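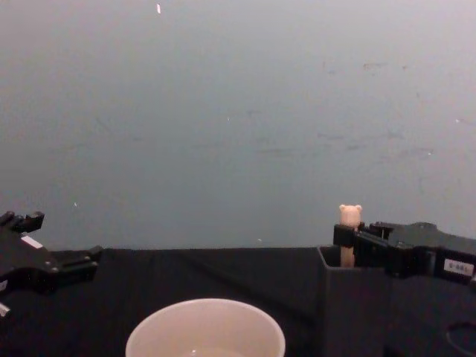 Notebook, ceramics and surfaces bench, Weltville
January 24, 2024
Entry by I. Purba

Continuing the glaze comparison for the white round bowls. Background is still the grey-blue wall, table still under the black cloth. Mererid asked again whether we should go back to the light cloth. Staying with black for now. The rim of a white bowl separates cleanly from it and I can judge the curve by eye without moving a lamp.

Setup
Table pushed tight to the wall. Cloth shaken out in the corridor, laid with the long hem at the back. It creases if it is folded for storage, so it goes back on the cardboard tube tonight. I did not iron it. Soft folds do not matter for rim work. They do matter for the foot ring, where a fold under one side will tilt the piece enough to give a false reading with the height gauge. For foot ring work put the glass plate on the cloth first.

The wall needs attention. There are white flecks on it, one of them just above the table line, and scuffing over on the right. Elis thinks the flecks are filler showing through chipped paint. I think they are splashes. Either way they are the same tone as the glaze and they draw the eye when I am looking for pinholes. Leftover paint is on the bottom shelf of the Powell cabinet, lid marked November. Check that it still matches before anyone touches up a patch in the middle of the wall. Try it low down, behind the table.

Bowls
Batch is Clulleveo white, second firing. Rims on this batch are thick and well rounded. On the first firing we had a flat spot where the rim had been sponged too hard at leather stage, and the glaze pulled away from it. No flat spot found so far on the second firing by fingertip. I went around each rim twice, once in each direction, with a dry finger and then with a nitrile glove on. The glove catches on roughness that skin slides over.

Interiors: the grey cast toward the middle of the bowl bothers me. Part of it is only shade from the wall of the bowl. To separate shade from glaze color, turn the bowl a half turn in place. If the grey stays on the same side of the table it is light. If it travels with the bowl it is in the glaze. Wrote this up because Rosalinda and I got different answers last time and we had been using different methods.

Marks from flatware are a separate question and should be logged separately. Metal marking wipes off with the cream cleaner. Glaze discoloration does not.

Rim abrasion
Used 400 grit wet paper on two rejects to see how far a rim can be eased before the gloss goes. It goes at once. Stepping up to 2000 recovers a satin surface and no better. Conclusion for the bench: rims cannot be corrected after glaze firing if the piece has to match its neighbors. Send them back or sell them as seconds.

Kiln log reads 1083 C at top for this firing. Ifor wants the witness cones kept with the batch and not thrown in the tray. Agreed. Bag them and put the batch slip in the bag.

Handling
One piece on the cloth at a time. Empty it before it goes down. Yesterday there was a pencil stub and a damp sponge left in one bowl, and the sponge left a ring that cost me half an hour before I worked out what it was.

Lint from the cloth sticks to an unglazed foot. Brush it off with the soft brush before weighing. The effect on weight is nothing, but the lint gets into the pan of the balance.

Open items
Bratesance want the rim profile as a drawing. Mererid has the contour gauge, ask her for it. Two of its pins are stiff and should be worked loose first.

Wall paint, as above. Elis to check the tin.

Decide on bowl orientation. I have been putting the maker's stamp toward the wall. Rosalinda puts it toward herself. Until we settle it, write "stamp back" or "stamp front" at the head of the page.

Need more nitrile gloves, medium.

Repeat the half turn check in daylight with the overhead lights off, same bowls, same order.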